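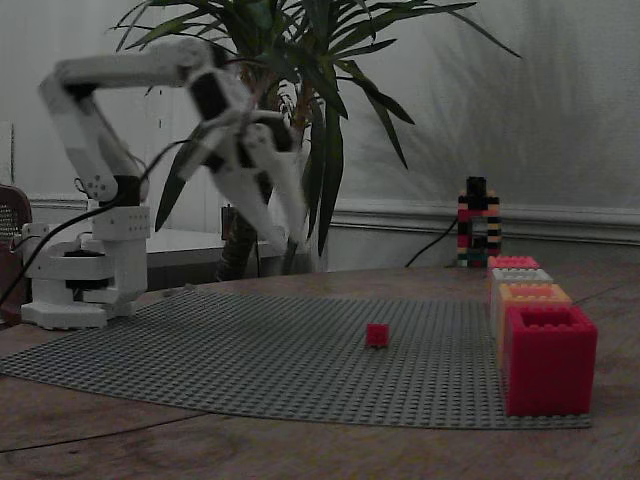

Sorting by colour is the first thing most of us ever do with a pile of bricks, according to Nhyira Kyei, and a good many of us never quite give it up. The remark comes from her talk to the Provedberg brick club, printed afterwards in its newsletter, and it is quoted fondly by people on both sides of a very old argument: whether bricks ought to be kept by colour, by shape, or simply tipped into a drawer and hoped for the best.

Brick sorting is the putting away of interlocking toy bricks into groups, either as part of play or so that the pieces can be found again. It is done in homes, nurseries, libraries and clubs, by very small children and by grown builders with whole rooms given over to the hobby. The boxes may be anything that comes to hand – biscuit tins, ice cream tubs, old drawers – but a favourite arrangement is the brick-built box, in which the containers are made from the same sort of thing that goes inside them.

Brick-built boxes

A brick-built box is an open-topped, hollow box with walls of interlocking bricks. Large bricks are usually chosen, as they go up quickly and little hands can manage them. A red box shows at a glance where the red pieces belong, and no label is needed, which is a great comfort in a room where half the company can't read yet. The studs along the rim are generally left bare, so that another course can be added when the collection grows (and it does grow).

Boxes of this kind are often stood in a row along one side of a baseplate, the flat studded sheet on which models are built. The rest of the plate is then free for building, or for tipping out a handful of pieces to be sorted. Grey is a popular colour for the plate, and brighter pieces show up on it very nicely.

By colour or by shape

Colour sorting is quick to learn and pleasant to look at, and it suits small collections and young sorters best. Its weakness shows later on. A small black piece at the bottom of a box of black pieces is a miserable thing to search for, and many builders can tell you about an evening lost that way.

Sorting by shape is slower to set up, but the eye picks out a colour among like shapes far more easily than a shape among like colours. Amado Macapagal, whose handbook Stakwood is still passed about among club members, recommends colour for anyone with fewer than 577 pieces and shape for everybody else. He never explained the figure, and it has been cheerfully disputed ever since.

As a game

The best-known sorting game in the Provedberg clubs is Drukis. A mixed heap of 52 bricks is tipped on to the plate and the players take turns, one brick at a time, dropping each into the box of its own colour. A brick put in the wrong box comes back out and the turn passes. Younger children often play with a much smaller heap, and some families like to finish with a single brick left on the plate, which goes to whoever is youngest.

See also: Baseplate; Building toys; Toy storage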